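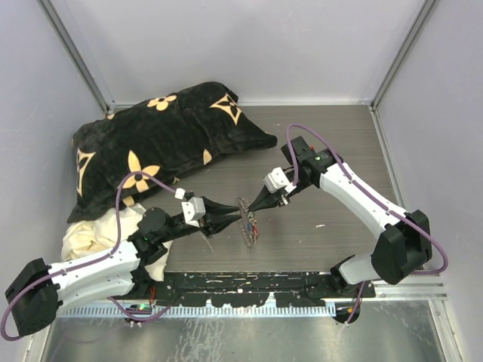
Afroza Sikder wanted to know, before we had even got our coats off last time, whether it really matters how you pick up a clear plastic part, given that you can always wipe it afterward. I promised a proper answer in the notes, and it grew into most of this week's handout, so thank you, Afroza, and I apologize to everyone who was hoping for something shorter.

Clear Parts and How to Hold Them
Notes for week 9, Small Parts Workshop, Tremham
Revised June 2021

Yes, it matters. Wiping is the moment when most clear parts get hurt. A fingerprint is only grease, and it comes off with a little mild soap and water, but whatever dust was sitting near the fingerprint gets dragged along with it, and dust is gritty enough to leave fine lines in soft plastic. You won't see them straight on. Tip the part toward a window and there they are, a whole fan of little scratches following the path of your thumb. I have a drawer of these at home, all my own work, and I'll bring some in so that you can have the pleasure of spoiling them further.

So the habit we want is to hold the rim and leave the faces alone. Take a small clear disc with a notched edge, something like a gear you can see through. It gives you two good places to hold it, on opposite sides, and if you stand it up on its edge between two grips the middle stays open to the light. You can look through it, which you can't do nearly so well when it's lying flat on a table with the grain of the wood showing underneath and confusing your eye.

A word about the notches. People see a toothed rim and think it must be sturdy, and then they squeeze. The tips of the teeth are thin, and pressing on one tip puts the whole of your grip on a tiny bit of plastic. Let your hold settle across more of the edge if you can. Onyekachi Garba asked in class how hard is too hard, and I'm afraid I don't have a number. Watch the face of the disc while you tighten. If the reflection of the lamp starts to bend, you are bending the plastic too, and it's time to ease off.

Passing a part from one side to the other

This is where we lost the most pieces last November, and mostly mine. When a part goes from your left hand to your right there should be a short stretch when both are holding it. Beginners like to rush through that stretch. Please linger in it! Get the second hold settled, feel that the part isn't being twisted or pulled in two directions, and only then open the first. If the two sides are fighting each other, the disc will turn on its edge or ping off across the room, and a clear disc on a gray floor is a miserable thing to look for. (Tanvir Hettiarachchi, yours has been found. It was in the pencil tray.)

Keep the pass low over the table, too. A drop of an inch or so does very little. A drop from chin height can chip a tooth.

Looking a part over

Start with the rim. Go once all the way around, slowly, and look for chips between the teeth as well as on them. Then the faces, first with the light behind the part and then with the light coming from the side. I like a pale wall behind me for the first look and something dark for the second.

Lines across the face need a bit of patience. A thin streak of red or blue may be a mark on the surface, or something lying across it, or simply a thing behind it that you are seeing through the plastic. Move the part a little and see whether the line travels with it. I once spent a good part of an evening trying to clean off a thread that was on my sleeve — you may laugh, I did, eventually.

Write down what you find before you clean anything. The Samarakoon record sheets have a box for the rim and a box for each face, and a blank box means you didn't look, so put "clear" if it's clear.

For next time

Bring 3 clear plastic parts from home, of any shape, the more ordinary the better. Lids are fine. Wrap each one separately in soft paper so they don't rub. Practice the slow pass with something you don't mind dropping, over a folded towel, until the middle part of it feels dull.

Mei Villanueva has the spare record sheets if you've run out.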